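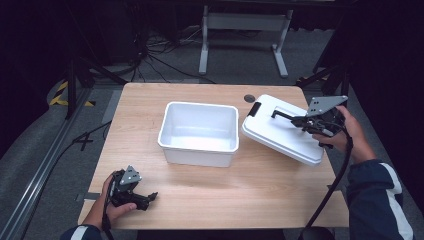
Home About Recipes Work Stuff Archive Contact

So I've been back on days for a few weeks now and a bunch of you have asked what it's like over there since the changes. Short version: weird, mostly fine, my shoulders feel great. Long version, get a coffee.

For anybody new, I work at Drummond, on the packing side. Bins come in, lids come in, we put the one on the other and send them off to the stores. I did that for years and on a good shift I could close 635 of them (I kept a sticky note on my station, don't judge). Then in February they put in the lidding cell from Weltora, and now the cell does the plain ones all day and all night and doesn't need a sticky note.

What's left for us is everything the cell is bad at, and also teaching it to be less bad. That second part is my new job, three days a week! You take a gripper in each hand and do the same lid over and over, nice and slow, and the arm side of things learns from how you did it. Kirstin Morrison trained me and her big rule was to stop using my wrists like a person. You'd think picking up a lid by the handle is nothing. Try it with two stiff fingers and no thumb.
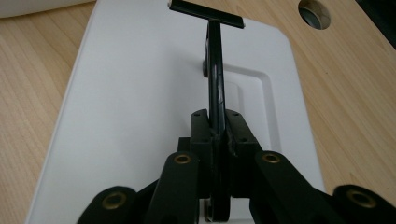 The handle is the part that gets me every time. Come in crooked and it twists on you, and then you're chasing the lid across the table saying words my mother reads this blog too much for me to type. My first Monday I got 21 good ones before lunch. Last week I did 114 in a shift and Kirstin bought me a muffin.

Now the less fun part. There were five of us on that line and there are three now. Aroha moved over to returns and likes it, and Barbara took the buyout and is babysitting grandkids in Tirkberg. They weren't pushed exactly, but they weren't asked twice either. I miss the talking. The cell is loud in a boring way and you can't complain to it about your landlord.

And yes, it does cross my mind that I'm teaching the thing to do the bits I was kept on for. I asked our supervisor straight out and got a long answer with the word "growth" in it. We did get the trainer rate put in writing though – that was all Kerubo, she would not let it go – and it's more per hour than I ever made closing lids. We'll see what they say when it comes up again.

Anyway, zucchini bread this weekend, recipe to follow if it isn't a brick.

We use cookies to improve your experience on this site. Accept Manage settings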